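Course notes, week 4. Robot Software for Manipulation, second part.
Notes by Irina Radu. The exercise sheet is by Florin Moldovan. Version of 2026-02-11.

# Two arms, one task: coordination, timing and the task layer

Last week we finished with a single arm which follows a joint trajectory. Please read again the section about time scaling before you continue, as I use the same symbols.

## 4.1 Why two arms are not two times one arm

If the arms share only the workspace, the software must avoid collision and nothing more. If they hold the same object, they are coupled through that object. An error in the left arm becomes a force in the right arm. With a rigid part this force grows very fast. With cloth it stays small until the cloth is tight, and then it also grows fast, so the controller meets two different situations inside one motion.

For this reason we divide bimanual tasks in the following way:

- **Independent.** Each arm has its own goal. The planner checks only the distance between them.
- **Sequential.** One arm waits for an event from the other, for example "grasp closed".
- **Coupled.** The relative pose of the two grippers is itself a goal.

Many household tasks move between these types. Putting a shirt on a hanger begins as independent (one arm takes the hanger, the other takes the shirt), becomes sequential, and is coupled during the insertion.

## 4.2 Absolute and relative coordinates

Let `T_L` and `T_R` be the poses of the left and right gripper in the common base frame. We define the relative pose as

```
T_rel = inverse(T_L) * T_R
```

and the absolute pose as the midpoint between the two. For the rotation of the midpoint use spherical interpolation with factor 0.5. Do not take the average of Euler angles. Every year I receive at least one solution which does this, and it works on the test case and fails on the robot.

The advantage is that we can give different stiffness to each part. In the insertion phase the relative pose should be controlled precisely, while the absolute pose may drift a little.

## 4.3 Timing

In Flustow, the framework which we use in the lab, the arm controllers run at 200 Hz and the vision node gives a new estimate at 15 Hz. Between two estimates the controller uses the last one. This is acceptable when the object is held still and poor when the cloth is swinging.

Both arms must read the same clock. In the log of exercise 3 the right arm is 34 ms behind the left one. Plot `T_rel` from this log without correction and then with correction, and you will see that most of the "vibration" comes from the time stamps.

## 4.4 The task layer

Above the controllers we put a state machine. In the course code it is called Radora. A state has an entry condition, an action, an exit test and a recovery state. For the hanger task a minimal version is:

1. `GRASP_HANGER` (left)
2. `GRASP_COLLAR` (right)
3. `ALIGN`: bring `T_rel` to the start value
4. `INSERT_FIRST_SIDE`
5. `REGRASP` (right)
6. `INSERT_SECOND_SIDE`
7. `RELEASE`

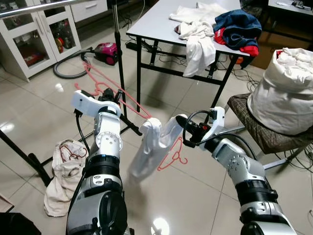 The exit tests are harder to write than the actions. For `GRASP_COLLAR` the finger width alone is a weak test, as one layer of thin fabric changes it by less than the sensor noise. Combine it with the motor current, and with a check in the camera image that the garment follows the gripper when it moves up.

A recovery state should go back to the last state whose entry condition is still true. Students often go back to the first state always. This is safe, but it drops a shirt which was already held correctly.

Also decide what happens to the arm which did *not* fail. In Radora the default is `hold`, and in coupled states this is the right choice. In independent states you can let it continue.

## 4.5 Exercises

**1.** Write the function `relative_pose(T_L, T_R)` and test it with the file `velach_poses.csv`. It contains 172 pairs.

**2.** Show that `T_rel` does not change if both arms are moved by the same rigid motion of the base frame.

**3.** Correct the delay in the log (see 4.3). Hand in both plots with the same axis limits.

**4.** Write the exit test for `REGRASP`. Say which signals you use and what your test answers when the camera does not see the collar.

Exercise 4 is discussed in the lab group, so bring it on paper also if it is not complete. Reading for next time: chapter 6 of the Bălan script, without the proofs. Solutions for week 3 will be uploaded in March together with the project topics.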